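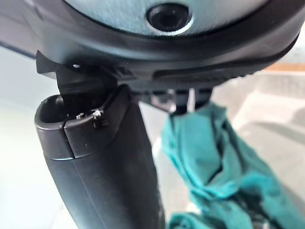

Pimcombe and Isholm Allotment Association

Minutes of the Annual General Meeting held remotely on December 13, 2020

Present: Charito Talavera (Chair), the Secretary, the Site Manager for Pimcombe, the Site Manager for Isholm, and 30 plot holders. The Secretary confirmed that a quorum had been reached.

1. Apologies
Apologies were received from the Plot Lettings Officer, whose written report had been sent to members with the agenda.

2. Minutes of the previous meeting
The minutes of the previous Annual General Meeting were approved, subject to one correction. Under item 6, "Baltomby Lane gate" should read "Baltomby Road gate".

3. Matters arising
3.1 The Baltomby Road gate has been rehung and a new combination lock fitted. Members were reminded that the code must not be passed to persons who are not plot holders or registered helpers.
3.2 The repair of the lower path at Isholm remains outstanding. The contractor, Requena Groundworks, attended in October but was unable to begin owing to standing water. A new start date will be agreed in the spring.

4. Lettings report
The report was taken as read. All 87 plots are let. The waiting list was closed to new names in the summer and will be reviewed in the new year. A member asked whether people living outside the parish would continue to be accepted. The Chair replied that existing applications would be honoured but that parish residents would have priority when the list reopened.

5. Accounts
5.1 The accounts were presented and showed a surplus of £257 for the year. The open day and the produce show had not taken place and there was accordingly no income from either.
5.2 It was proposed and seconded that the accounts be accepted. Carried. 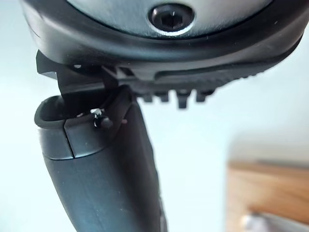

6. Rents and water charges
6.1 The Chair set out the proposal to leave plot rents unchanged and to raise the water charge by £3 per plot. The present charge did not meet the cost of supply to the Isholm troughs during the dry weeks.
6.2 A member from Pimcombe objected that the upper plots were served by a single tap and that their holders should not pay the same as those beside a trough. The Site Manager for Pimcombe agreed to obtain a price for a second tap.
6.3 The proposal was put to the vote and carried, with the objection noted.

7. Bonfires
Complaints had been received from residents of Baltomby Road regarding smoke. It was resolved that bonfires be allowed only after dusk between the beginning of October and the end of February, and that no treated timber, carpet or plastic be burned at any time. The rules will be amended and a copy placed on both notice boards.

8. Election of officers
Charito Talavera was re-elected as Chair unopposed. The Secretary and both Site Managers were willing to continue and were re-elected together. The post of Show Secretary remains vacant. Members wishing to be considered should write to the Secretary.

9. Any other business
9.1 A member asked that the shared wheelbarrows at Isholm be returned to the shed after use and not left on the path overnight. Noted.
9.2 The seed order will go ahead as usual. Forms should be put through the hatch of the Pimcombe hut, with payment in a sealed envelope marked with the plot number.
9.3 Thanks were recorded to the plot holders who cleared the ditch along the northern boundary.

10. Next meeting
The date of the spring meeting will be posted on the notice boards. The Chair closed the meeting.

Actions
Site Manager for Pimcombe: price for second tap (6.2)
Site Manager for Isholm: start date for path repair (3.2)
Secretary: amended bonfire rules (7)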